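Caderno da oficina – Vilela
23/10/2019

Cama, continuação. O lençol de baixo verde-sálvia já está no colchão, e da minha parte considero-o esticado. O colchão considera outra coisa. Puxo um canto, aparece uma prega no canto oposto; puxo esse, e a prega muda-se para o meio, onde fica instalada com ar de quem paga renda.

Medidas, para quem pegar nisto a seguir: o elástico pede uns 28 cm de altura de colchão. Lavagem a 50 graus, programa curto. Em July escrevi aqui 61 e alguém sublinhou a vermelho, com razão: 61 era a largura da prateleira.

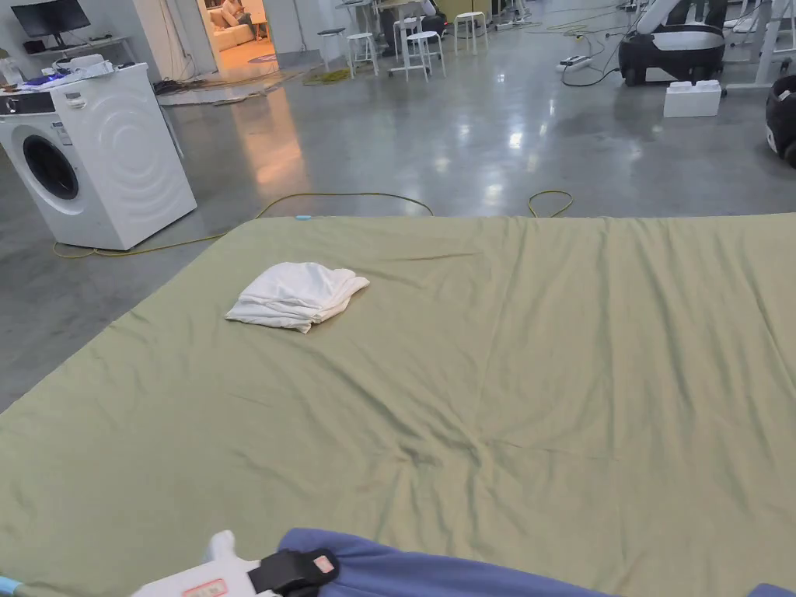
Lençol posto, pano branco dobrado por cima. Vincos na diagonal e um franzido mais teimoso perto do centro.

O pano branco conta como dobrado. É um retângulo se a pessoa for generosa. Deixei-o em cima da cama de propósito, para comparar com a dobra em três do guia da Grestley, que parte do princípio de que todos os panos nascem com quatro cantos iguais. O tecido azul-violeta fica para depois – escorrega mais do que o lençol e não tenho paciência para os dois na mesma manhã.

Sobre a sala: a máquina de lavar continua virada um pouco para a cama, o que dá jeito para passar a roupa de um lado para o outro. Os cabos atrás dela continuam no chão, enrolados uns nos outros. Está na lista desde a mudança do Pluledport. A lista também está enrolada.

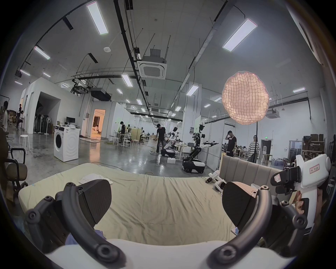 A cama com a cabeceira cinzenta à direita; ao fundo, a máquina, o banco branco e as duas ventoinhas.

A cabeceira de gomos verticais é bonita e apanha pó em cada gomo. Passar o aspirador com a escova estreita, no sentido da costura. Experimentei ao contrário e levei o dobro do tempo.

A cadeira de escritório de assento castanho está encostada demasiado à cama para quem queira prender o lençol por esse lado. Afastar antes de começar, coisa que escrevo sempre depois de acabar.

Por fazer:
– repetir o lençol começando pelos cantos da cabeceira
– dobrar o pano 2 vezes e não mexer mais
– cabos
– perguntar à Roltness se há o mesmo lençol um número acima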